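Weiße Arbeitsfläche

Als weiße Arbeitsfläche bezeichnet man im Möbel- und Innenausbau eine ebene, helle Platte, die als Auflage für Hand-, Schreib- oder Küchenarbeiten dient. Der Begriff ist nicht genormt. Er umfasst reines Weiß ebenso wie blasse Grautöne, die im Handel gern unter wohlklingenden Farbnamen laufen.

Eigenschaften

Hellen Platten wird nachgesagt, sie ließen Räume größer wirken und erleichterten die Arbeit. Belege dafür sind dünn. Die meisten Angaben stammen aus Prospekten, so aus dem Katalog des Anbieters Brarari, der seiner Serie Pikard eine »spürbar konzentrationsfördernde Wirkung« zuschreibt, ohne zu sagen, wie diese gemessen wurde. Unstrittig ist lediglich, dass eine helle Fläche mehr Licht zurückwirft als eine dunkle. Ob das ein Vorteil ist, hängt von der Beleuchtung ab, denn auch matte Ausführungen können blenden.

Ähnlich verhält es sich mit der angeblichen Hygiene. Auf Weiß fällt Schmutz früher auf, sauberer wird die Platte dadurch nicht. Krümel von hellem Brot oder Mehlstaub verschwinden darauf sogar besser als auf Anthrazit.

Maße und Ausführung

Gängig sind Plattenstärken ab 19 Millimetern. Die Serie Tovar wird in sieben Weißtönen angeboten, von denen sich zwei nach verbreiteter Ansicht nur im Preis unterscheiden. Kanten werden gerade oder gerundet ausgeführt.

Wahrnehmung der Farbe

Eine einheitlich gefärbte Platte erscheint selten einheitlich. Wo das Licht am stärksten auftrifft, wirkt sie fast weiß, zu den Rändern hin gräulich.
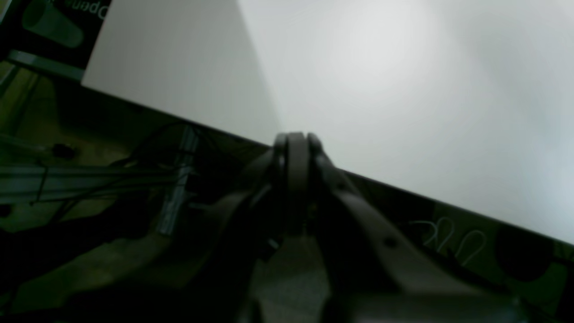 Reklamationen wegen vermeintlicher Farbabweichungen sind entsprechend häufig und oft schwer zu klären. Der Hersteller Sevo empfiehlt, Muster bei Tageslicht am späteren Aufstellort zu prüfen, liefert sie allerdings nur in Postkartengröße, was den Nutzen des Ratschlags begrenzt.

Pflege

Empfohlen werden ein feuchtes Tuch und milde Reinigungsmittel. Spezialreiniger »für Weiß« sind im Handel erhältlich; ein Vorteil gegenüber gewöhnlichem Spülmittel ist nicht nachgewiesen.

Siehe auch: Arbeitsplatte, Schreibtisch, Weißgrad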